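Company > About Sodenel

Search this site
Enter keywords
Go

About us

Sodenel writes control and planning software for two-arm robots. We don't build arms or grippers. Our customers already have those, usually from more than one maker, and they come to us when they need both arms to work at one table without getting in each other's way.

The company was started by Costel Lungu, who had spent years writing motion code for packaging lines and was tired of rewriting the same collision checks for every new cell. The first version of what became Perron was a planner for one arm and one conveyor. It was slow and it only ran on his own machine. A second arm was added the next January, and most of the original code was thrown out that spring.

We are 25 people now. Most of us are software engineers, and everyone takes turns at the benches, including the people who do billing and support. The office and the lab share one floor.

What we make

Perron is the planner. It takes the state of the table and a goal, and gives back timed paths for both arms. If one arm is late, the other is replanned while it moves. Perron runs on an ordinary desktop computer next to the cell.

Wuklow is the perception side. It finds objects, estimates how they are lying, and reports how sure it is. Low scores go to the planner too, so an arm can move for a better look before it tries a grasp. Shiny surfaces are still the hardest part of this work. A polished tabletop shows a second copy of everything standing on it, and early releases of Wuklow would now and then send a gripper toward a reflection. The current release handles most of these cases, and the ones it misses go into the test set.

Draltitz is the tooling: a log viewer, a replay tool, and a test runner. It began as an in-house script, and customers asked for it after seeing it on our screens during support calls.

How we test

Every change to the planner is replayed against 1,746 recorded tasks before it is merged. Changes that pass go to the benches, where we use common household things such as forks, spoons, cups and boards. Thin metal cutlery is good test material. It lies flat and reflects light, and a small error in the grasp angle shows up right away as a fork pointing the wrong way.

Failed runs are kept with their full logs. Anyone in the company can open one in Draltitz and step through it, and we go over a few together each week.

Working with us

New customers normally start with a trial on one cell. We ask for the arm model, the gripper model, the camera positions and a few hours of logs. If Perron isn't a good fit we will tell you at that stage.

Related pages
Perron: supported arms and grippers
Wuklow release notes
Getting started with Draltitz
Open positions
Contact and directions

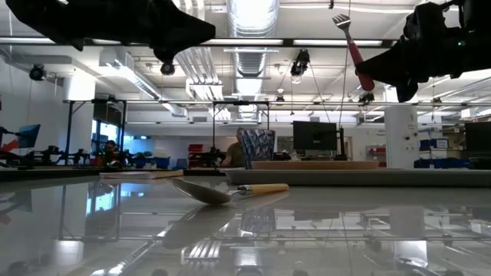
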